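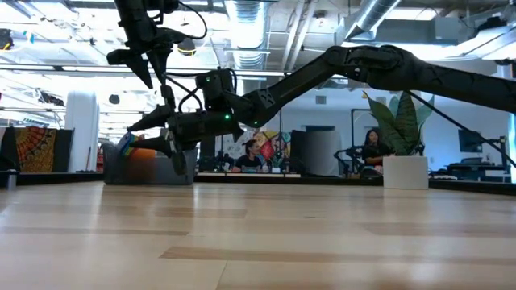 I do the May walk-round of the Ketton office the same way every year — start at the front door with a coffee, go clockwise, and write things down before I forget them. Same 2,832 square feet as last time, same form, more comments than there are lines for (sorry, Nahom, I know you have to type these into the Bitar sheet). The wall hanging is my big one this round. I love that mandala tapestry, all those reds and oranges and yellows next to the white column really wake the place up, but it's a big piece of fabric in a workplace and I need to know if it's been treated. More on that under Fabrics.

**Walked by:** Obsa Zeleke
**Copy to:** Nahom Mekonnen
**Started:** 8:40 a.m.

Key: [x] fine, [ ] needs something done

## Doors and ways out

- [x] Front door opens fully and closes by itself
- [x] Back stair door opens without a key from our side
- [ ] Path to the back stair clear
- [x] Exit signs lit, both of them

The path was almost fine! There was a flattened stack of Dreltura boxes leaning by the stair door, and when I opened the door they slid down right where your feet go. I moved them to recycling myself, but I'm leaving the box open until I've gone past a couple more times and found it clear. Deliveries can go by the front desk until lunch, then they need to find a home.

Posted limit by the front door is 70 people and the sign is still there, still readable. We were nowhere near it today.

## Fire things

- [x] Extinguisher by the kitchen, tag 572, pin in, needle in the green
- [x] Extinguisher by the back stair, pin in, needle in the green
- [ ] Nothing stored in front of either one
- [x] Alarm pull visible

The kitchen one had a coat on it. A coat! I hung it on the hooks, so if you're missing a gray one with a bus pass in the pocket, it's there.

## Fabrics and hangings

- [ ] Tapestry: flame-retardant label found
- [ ] Tapestry: all fixings checked from a ladder
- [x] Curtains in the small meeting room: label found, sewn into the hem

I turned up the bottom corner of the tapestry and couldn't find a label, but I didn't want to tug on it. Nahom, do we still have the paperwork from when it was bought? If we don't, Bumen can send someone to spray it and give us a certificate, and I'd much prefer that to taking it down. I didn't have the ladder with me, so the top fixings have to wait too.

## Tables and work surfaces

- [x] Big wooden table steady, no wobble when leaned on
- [x] Top smooth, no splinters (ran my hand along the near side)
- [x] Bolts under the table tight
- [ ] Loose items put away
- [ ] Drinks kept away from the edge

This is a nice table and it's holding up well. The small stuff is what I'm marking down. The gray bin on the far side has room for things, so the little multicolored cube and the rest of the bits can live inside it at the end of the day. And there's that little gray cup over by the black panel. I know, I know, it's a cup, but I've mopped that floor once already this year and I'd like cups either in the kitchen or well in from the edge.

## Floors and walking space

- [x] No lifted carpet tiles
- [x] Mats flat at both doors
- [ ] Enough room between desks and the window wall

I measured the tight spot behind the last desk and got 21 inches. That's too skinny for me with a laptop bag, never mind anyone with a stroller or a bad knee. If the desk moves toward the column a bit we should be good. I can help shift it, but not alone — my back has opinions.

## Lights and air

- [x] Ceiling lights all working
- [x] Vents clear
- [ ] Blinds: cords tied up

It's a bright room and nobody I asked had a complaint about glare. One blind cord has come off its cleat and hangs down in a loop. Two minutes with a screwdriver.

## Kitchen

- [x] Kettle cord in good shape
- [x] Microwave door seals properly
- [x] First aid box full, bandages in date
- [ ] Fridge shelf bracket

The bracket on the middle shelf is cracked. Please keep the heavy jugs on the bottom until the new one comes.

## To do

| What | Who |
|---|---|
| Find tapestry paperwork or call Bumen | Nahom |
| Ladder check of the tapestry fixings | Obsa |
| Move last desk | Obsa and Nahom |
| Tie up blind cord | Obsa |
| Order fridge bracket | Nahom |
| Recheck back stair path | Obsa |

Finished at 10:15 a.m. The ladder is in the storage closet behind the paper towels, if anyone gets to it before I do.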